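Bin picking cells: good practice before you start a run

Last updated: March
14 shares | 3 comments

These are the rules we follow at Clistari before any picking run. They take a few minutes, and they save a lot of trouble later.

First, fix the bin to the table. Push it by hand from each side. If it moves even a little, tighten again. Then run the arm at 30 percent speed around the inside of the walls, with the gripper empty. 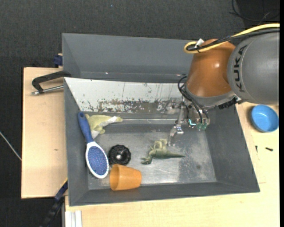 Wall contact is the fault we look for most. Set a safety margin of 3 mm in the planner and do not make it smaller to reach an object in the corner. Check the paint on the walls every morning, and write down any new mark. A panel can already be chipped and scratched along its lower edge, like the white one at the back of this bin, and then a fresh scrape is easy to miss. Put a strip of tape over the old damage.

Next, look at the cables. Turn the wrist slowly to 270 degrees and watch that no loop gets tight.

Keep the table beside the bin clear of small metal parts. Stop after 900 picks and repeat all the checks from the start.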